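Clatarus Blocks: notes on the sticks, the bin and the layouts

README, last touched in October

Welcome, and thank you for taking an interest in what is, when you come right down to it, a pile of painted wood. Clatarus Blocks is a record of how simple wooden pieces lie in a sloped bin – which ones cross, which ones lean, and which ones end up snug against a wall where they are a nuisance to pick up. There are 1000 layouts in this release, sorted into 29 folders, and the whole thing has been a pleasure to put together, even on the long afternoons.

The pieces

Everything began with a bag of offcuts from the Sarnen workshop, which we sanded and sorted before doing anything else. We kept the shapes plain on purpose, so that you could make a set of your own at home or at school without hunting for anything special.

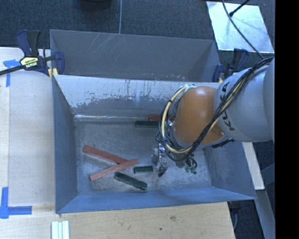

Colors were kept to a very short list, because we wanted to be able to talk about a layout without getting tangled up in shade names. In the notes you will find only "red", "brown" and "green", and we use them a bit generously. The two long reddish-brown sticks are both filed as brown, for instance, and when they lie across each other in an X like this the layout gets the tag "crossed". The small red block by the far wall is filed as red, and that layout also gets the tag "wall". A layout can carry as many tags as it needs, and plenty of them do.

The bin

We went through 3 bins before settling on the one we use now, and I am fond of it, scuffs and all. The sloping sides are the important part. A piece set down on a slope tends to slide toward the floor of the bin, so the layouts gather in the middle more than they would on an open tabletop. Please keep that in mind if you plan to compare our layouts with ones made on a flat surface. It is clamped to the table, and we check the clamps at the start of every session, usually with a cup of coffee in the other hand.
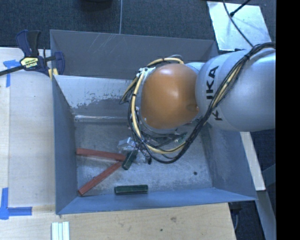
The number of pieces changes from one layout to the next, so please don't assume a full set every time. Each folder has a plain text list with one line per layout: the pieces by color and length, then the tags, then any remarks. The remarks are uneven, I'm afraid. Some run on for several lines and others say "fine".

Known problems

There are 138 layouts with no tags at all. Most of them are in the Medrano folders, which were written up by hand and typed in later. "Long" and "short" were also judged by eye in the early folders, so a middling green block may be called one thing in one folder and the other in the next. We hope to go back over these for the next release.

Using and sharing

You are welcome to use the lists in classes, projects or papers, and to pass them along to friends. If you make your own additions, please put them in a separate folder with a short note on your pieces and your bin. Corrections can go on the Jistell page, under "Blocks", and they are read even when the replies are slow.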